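Greltodeo says 3,227 demos will teach its robots to do dishes

2018-09-01

Greltodeo, the kitchen automation startup, said it has finished the first round of a data-gathering push that it expects will let a robot handle ordinary kitchenware without being programmed for each piece. The company counts 3,227 recorded demonstrations, all made by people carrying grippers in their hands. What it doesn't have yet is a robot that has learned anything from them in public.

The project, called Cleltus, began in May. Workers at the company's Portela site pick up plates, tubs and lids with hand-held grippers fitted with cameras, move them from one spot to another, and start over. The recordings go into a learning system that is supposed to copy the motions later with a real arm. Greltodeo says the method is cheaper than steering an arm by remote control, and that much is easy to believe. An arm costs money and breaks. A person with a gripper can be trained before lunch.

Clear plastic gets a lot of attention in the company's announcement, and for good reason. Cameras have a hard time with it — walls vanish against a pale background, and reflections show up where there is no edge. Some of the Cleltus sessions use two grippers on a single container, one holding a corner while the other takes the opposite edge.

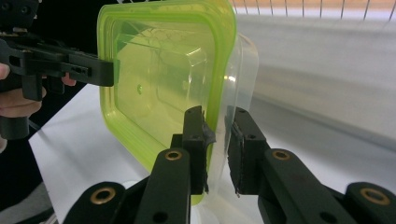 What the numbers leave out

The green rim on that container gives a camera something to lock onto. The side wall barely shows. Whether a system trained on tubs like this could cope with one that has no colored rim at all is a fair question, and the announcement doesn't take it up.

Nor does it say much about wear. The dark pad on one finger is wrinkled and peeling, and the other pad has frayed edges. A person adjusts to a tired grip without thinking. A robot copying that person's motions, with fresh pads or different ones, may not get the same hold.

Then there is variety. By the company's own figures, the demonstrations cover 51 objects, and 300 of the recordings were thrown out before the total was tallied. Greltodeo did not say why they were dropped, or how many of the rest show a fumble and a recovery. Clean takes look good in a demo reel, but a system that has only seen clean takes tends to be lost the first time a lid slides away from it.

Clurgate, a rival that builds dishroom equipment, made similar promises for its own data project and has yet to ship a product based on it. Its published test stopped at 100 trials, all on one table.

Greltodeo plans a second round of recording at Portela with more objects. It has set no date for a trial with a working arm, and said it would not release the recordings to outside researchers for now.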